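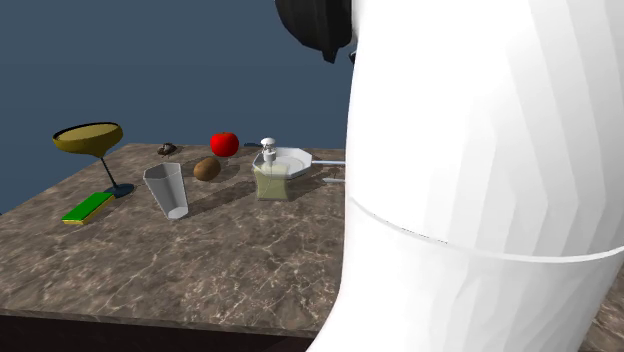 Marble table, soap dispenser and pan close to the arm. Simulated view.

Lomcombe Kitchen Services
Pre-shift checklist, table and counter arm
Completed by: Renata Arancibia
Date: Saturday, July 11, 2026
Result: pass, 2 items to follow up

We run the day's layout in simulation first, then walk the real station with the same sheet. Second month of doing it this way and I'm still a big fan!

Section A. Table

1. Glassware set back from the edge. NO. The cocktail glass leans out past the left edge in the simulated layout. Move it inboard before the layout goes to the floor.
2. Tumblers upright. NO. One on its side. Same fix, same person (me).
3. Pan handle clear of the arm's casing. CHECK AGAIN. From this angle the handle runs behind the arm and I can't judge the gap. Matubbar is pulling a side view.
4. Open space at the front for hand work. YES. Plenty of bare marble, and the prep crew will love that.
5. Sponge and soap on the table. YES, both.

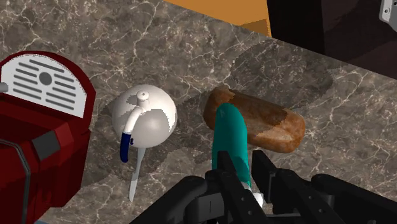
Section B. Counter

6. Kettle handle reachable without crossing the gripper. YES on the walk-through. Troro tried it left-handed too.
7. Sharp or pointed utensils put away before the arm moves. NO. There's a pale, pointed one lying on the marble below the kettle, and it looks a lot like a knife. Treat it as one. Back in the rack, please.
8. Gripper fingers free of cracks, screws tight. YES, checked by hand at the station with power off.
9. Bread kept apart from items being handled. COMMENT. The teal piece at the gripper overlaps the loaf from where we're looking. Ask for more space between them.

Section C. People

10. Stop button tested from both sides. YES, 3 presses, 3 clean stops.
11. Everyone on shift briefed. YES, 12 people in 35 minutes, with really good questions from the dish side.
12. Job changes posted. YES. The arm takes the repeat fetching and clearing, and the morning crew rotates through setup and checking. Wrists are getting a rest, and two of the dishwashers now edit layouts themselves (they're quick at it!). Hovis wants the rotation posted a week ahead so people can swap shifts. Agreed, starting with the next one.

Open: items 1, 2, 3, 7 and 9. Initial here when closed: ____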